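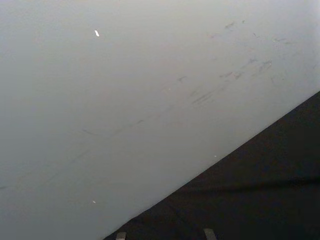 ## Re: Marks on the grey surface

Nest Pumphrey wrote:

> Is the grey surface ready for the Drastent coating, or does it need another clean? I'd like to start in March if we can.

Not yet, going by the picture. There is a loose band of smudges and short parallel streaks running up to the right, with a thin curved streak lower on the left. There are also a few white specks, the longest near the top left.

I can't tell from this whether the streaks are scratches or wipe marks. Please do the following before ordering:

1. Lift the specks off with a soft brush. Don't drag them.
2. Wipe with a damp cloth and 3 drops of washing-up liquid in 200 ml of warm water. Straight strokes, one direction.
3. Dry with a clean cloth and leave for 90 minutes.
4. Look along the surface with a torch held low, then turn through a right angle and look again.

Whatever still shows at step 4, mark with pencil on the plan and send me the plan. Adham's sheet (page 23) covers filling scratches; smears need only a second wipe.

Please don't use the Bristley pads. They are too coarse for a satin finish.

Roksolana Bilyk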